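Haron Center for Household Objects
Gallery: Cases, Tins and Lidded Boxes

The study collection at Haron holds 194 lidded containers made for the home, the office and the workshop. They range from sewing tins and cash boxes to instrument cases and lunch pails. Most arrived through the Feltlow bequest, and the remainder have been given by local families and small businesses. This gallery page was prepared in September 2020 to accompany the reopening of the ground-floor study room, where visitors may ask to see pieces from the collection by appointment.

Metal cases form the largest group. They were valued for their strength and were often kept in service long after their first purpose had ended. A case bought for drawing instruments might later hold fuses, buttons or letters. For this reason the Center catalogs each piece by its form and construction first, and by its recorded use second.

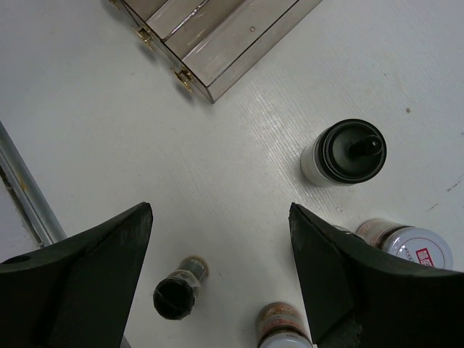

Weronika Malinowski

Rectangular case, stainless steel, brushed finish. Raised parallel ridges run across the lid, and small brass-colored fittings are set along one side.

Visitors interested in surface finish may wish to compare this case with the painted tins in Cabinet 2. A brushed surface shows fine lines in one direction and reflects light softly. Painted tins tend to record wear at the corners and around the lid, where the coating is thinnest.

Notes on Handling

Pieces are brought to the table one at a time. Lids are opened by study room staff, who will also turn an object over on request so that the base can be examined. Please remove rings and bracelets before handling any polished or brushed metal. Cotton gloves are available at the desk, although nitrile gloves are preferred for heavier cases.

Pencils only may be used in the study room. Personal photography is permitted without flash. Readers who require publication-quality photographs should complete the request form and allow four weeks for a reply.

Related Holdings

The Gajewski papers include trade catalogs, price lists and correspondence concerning hinges, catches and other small hardware. The series runs to around 789 sheets and has been sorted by type of fitting. A finding aid prepared by Judite Peixoto is kept at the desk, and a second copy is held in the Lernell reading room on the upper floor.

Researchers should note that box 4 of the Gajewski papers is closed for conservation until May. Requests for material in that box will be held and answered in order of receipt.

Corrections to catalog entries are welcome and should be addressed to Halvard Rønning, Collections Office. Please quote the title of the gallery page.

Photographs may be reproduced for classroom use with credit to the photographer and the Haron Center.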